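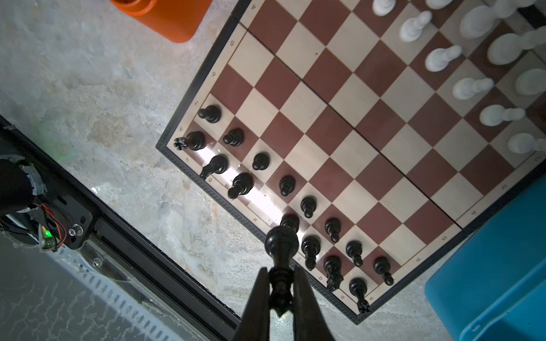

Black side on the floor board. Note the glare strip inside the near edge.

Jul 28, 2025

Jomar wants to buy four of the Zomard sets for the reading room on the strength of the catalog page. I said I'd look at one properly first. Notes so far, mostly complaints.

The squares are fine. Cream and reddish brown, good contrast, and you can tell them apart from across the room. The finish is another matter. It throws a bright streak right along the bases of the dark pieces, and glossy black on a shiny square is hard on the eyes. Tatidport says their boards have a satin coat. I'd like to see one before I believe it.

Coordinates: printed very small on a thin cream margin. They're readable if you lean in. I doubt a beginner will bother, and beginners are who the sets are for. If we teach notation from these we'll end up calling the squares out loud anyway. I'd pay a little more for bigger characters.

The black frame with the Greek key pattern is plastic. Jomar likes it. I think it looks like a picture frame from a gift shop, but it does give the board a clear edge, so I'll drop that one.

Pieces. The pawns have round heads and a narrow collar, and there's no mistaking them. Knights are good, with some real carving in the mane. Bishop and queen bother me more: both come to a fussy top, and in black gloss the detail sinks. The king is the tallest of the dark pieces, as he should be, with a narrow waist. Narrow waists are where the old Brultico kings snapped. We lost two of those by January and glued one of them twice. No idea if these are any stronger, and the catalog is no help.

Left to check:
- weight in the base. Knock a bishop with a sleeve and see
- felt or no felt underneath
- glare again with the lamp moved to the other side. If it's still bad, try a cloth and a little wax on one corner
- whether the frame corners stay tight after being carried up and down stairs for a week
- spare kings sold singly? Jomar to ask

The price for four is 9 percent off, which I don't count as a discount when shipping is extra. My vote for now is to buy one more and use the pair until the glue comes out. Jomar can write his side under this.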